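4. EL FREGADERO DE LA SALA COMÚN

Esta sección se aplica al fregadero blanco encastrado en la encimera oscura y al espacio que lo rodea. Sustituye a la hoja plastificada que estuvo pegada en la puerta y que casi ningún usuario leía entera. No prometemos que esta vaya a tener mejor suerte, pero al menos dice lo que hay que hacer.

4.1 Antes de empezar

El fabricante del grifo (Kozan) recomienda en su folleto dejar correr el agua un minuto completo cada mañana. No hemos encontrado ningún motivo para gastar tanta agua en una instalación que se usa a diario. Con unos segundos basta, salvo después de vacaciones o de un cierre largo; en ese caso, sí, deje correr el minuto entero.

1. Compruebe que la llave de paso está abierta. Se encuentra bajo la encimera, al fondo, y gira en sentido contrario a las agujas del reloj.
2. Abra el grifo a medio caudal. A caudal completo el chorro rebota en la pila y moja la encimera.
3. Compruebe que el agua se va con normalidad antes de meter nada dentro.
4. Retire de la pila lo que haya dejado el usuario anterior. Si es comida, tírela. Si es un recipiente, déjelo escurriendo a un lado; no lo guarde sucio en el armario.

Nota: el folleto afirma que el acabado negro del grifo «repele la cal». A nosotros nos aparecieron los primeros cercos a los 23 días. Se quitan con un paño húmedo y paciencia.

4.2 Lavado de fruta y alimentos de cáscara dura

La pila no tiene escurridor propio, y lo que se apoya en el borde tiende a acabar dentro. Trabaje con pocas piezas a la vez.

1. Vacíe y aclare la pila.
2. Ponga el tapón solo si va a dejar algo en remojo. Para enjuagar no hace falta.
3. Lave primero la fruta de piel fina (melocotón, albaricoque, pera) y sáquela. Los golpes se notan al día siguiente.
4. Lave después las piezas duras o con fibra, como el coco. Frótelas con el cepillo bajo el chorro, girándolas con la mano.
5. Recoja la fibra y los restos con los dedos antes de que lleguen al desagüe.
6. Seque la fruta con papel o con un paño limpio.

Precaución: no golpee cocos, nueces ni ningún otro alimento contra el borde de la pila ni contra la encimera. Para abrirlos, use una tabla sobre una superficie firme. Circula un vídeo en el que alguien parte un coco contra un fregadero con un solo golpe seco; no sabemos cuántos fregaderos hicieron falta para grabarlo.

Sobre los jabones para fruta: se nos ha preguntado varias veces por el concentrado Wastier, que se vende para lavar verdura y fruta. Lo tuvimos un mes. Las manzanas quedaron igual que las lavadas con agua y la pila olía a limón artificial hasta el mediodía. Si alguien quiere traer el suyo, puede hacerlo, pero no entra en el pedido mensual.
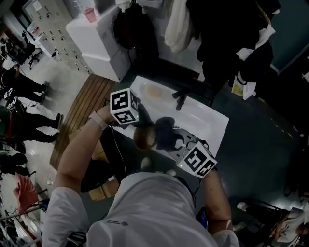 Los restos de comida van al cubo y en ningún caso al desagüe. La cesta filtrante retiene lo grueso y deja pasar lo demás, que es justo lo que termina atascando el sifón. La fibra de coco merece mención aparte: parece poca cosa, se enreda con la grasa y forma un tapón que ningún producto químico deshace.

4.3 Limpieza diaria

La hace el último usuario del día. Si no queda claro quién es el último, la hace quien esté leyendo esto.

1. Retire todos los objetos de la pila y de la encimera.
2. Moje la pila y reparta unas gotas de lavavajillas corriente.
3. Frote con la cara blanda de la esponja, desde el borde hacia el desagüe.
4. Levante la cesta filtrante, vacíela en el cubo y aclárela.
5. Aclare la pila.
6. Pase un paño escurrido por la encimera. Sobre el color oscuro se ve cada gota seca, así que termine con otro paño seco.
7. Seque el grifo, incluida la base.

Precaución: no use estropajo metálico. La pila blanca no se raya con facilidad, pero el metal deja unas marcas grises que parecen arañazos y que después hay que quitar una por una con bicarbonato.

Precaución: no mezcle lejía con otros limpiadores, tampoco con vinagre ni con antical. Esta advertencia no admite interpretaciones.

4.4 Manchas

Té y café: cubra la mancha con bicarbonato y un poco de agua, espere y frote. El folleto de la pila (Trarov) propone su propia pasta limpiadora, que según la etiqueta deja un brillo «de fábrica». Comparamos las dos cosas en dos manchas iguales y no supimos distinguirlas. El bicarbonato se queda.

Cal en el grifo: paño con agua tibia. Si no sale, paño con vinagre rebajado, aplicado un momento y aclarado enseguida. No deje el paño enrollado toda la noche, por mucho que lo recomienden en internet; los acabados negros pierden color y luego ya no hay remedio.

Fruta: el zumo de melocotón y el de granada manchan poco si se aclaran en el momento. Al día siguiente, trátelos como el café.

Óxido: suele venir de una lata mojada. Avise antes de probar nada.

4.5 Desagüe lento

Si el agua tarda en irse, no eche desatascador. Siga este orden:

1. Vacíe y limpie la cesta filtrante. Muchas veces no hay más avería que esa.
2. Vierta una jarra de agua caliente del grifo, no hirviendo.
3. Use la ventosa, con dos dedos de agua en la pila.
4. Si sigue igual, despeje la zona de debajo de la encimera, ponga un barreño bajo el sifón y desenrosque el vaso inferior a mano.
5. Limpie el vaso, compruebe que la junta está en su sitio y vuelva a enroscar. Apriete a mano; con llave se parte la rosca.
6. Abra el grifo y mire por debajo antes de darlo por terminado.

Nota: los polvos con enzimas de la marca Kiveo aseguran mantener limpia la tubería con una dosis al mes. Quizá sea cierto. Desde que vaciamos la cesta cada tarde tampoco se ha atascado, y la cesta ya venía incluida.

4.6 Debajo de la encimera

El cartón y las fugas se llevan mal. Las cajas que se guarden bajo la encimera deben cumplir lo siguiente:

1. No contienen papel, aparatos eléctricos ni comida.
2. No quedan pegadas al sifón ni tapan la llave de paso.
3. Se pueden sacar con una mano. Una caja que hay que arrastrar acaba por no moverse nunca.
4. Llevan escrito lo que contienen. «Varios» no cuenta.

Revise la base de las cajas una vez al mes. Si el cartón está blando u ondulado, busque la fuga antes de cambiar la caja. Lo hicimos al revés una vez y estropeamos dos.

4.7 La estera de listones

La estera de madera del suelo ayuda a no resbalar, siempre que esté plana y seca por debajo. Los listones dejan pasar el agua, pero el agua no desaparece por eso.

1. Levántela al final de la semana y apóyela de canto contra la pared.
2. Friegue y seque el suelo.
3. Pase un cepillo seco entre los listones.
4. Vuelva a colocarla cuando el suelo esté seco del todo.

No la lave en la pila. No cabe, y en el intento se moja media sala.

Hemos leído que conviene darle aceite cada 6 semanas. Nos parece mucho aceite para algo que se pisa – con dos veces al año debería bastar, por ejemplo en junio y en diciembre – y siempre con la estera fuera de la zona de paso hasta que deje de resbalar.

4.8 Ropa y bolsas colgadas

Los abrigos y las bolsas se cuelgan lejos del chorro. Las bolsas de papel no deben apoyarse en la encimera ni siquiera un momento: el fondo se humedece y se abre camino de la puerta. Las de tela aguantan más, aunque conviene vaciarlas si han llevado fruta. El olor a melocotón olvidado pasa a todo lo que cuelga al lado.

Los objetos de valor van a las taquillas. Una percha no es un sitio vigilado y este manual no se hace responsable de lo que se deje en ella.

4.9 Tazas

Lave su taza y guárdela. Las tazas que aparecen encima de cajas o muebles se recogen el último día del mes y se guardan 40 días. El plazo se discutió bastante y a algunos nos sigue pareciendo generoso.

4.10 Recambios

Cesta filtrante: cualquiera del diámetro correcto sirve. La original cuesta más y trae la misma rejilla. Mida antes de comprar.

Junta del sifón: lleve la vieja a la ferretería. Las tablas de equivalencias del folleto contienen al menos un error.

Esponjas: se piden en paquetes de 50. Cámbielas cuando huelan, sin esperar a que se rompan.

Para el armario o aparato blanco y las taquillas, consulte la sección 5.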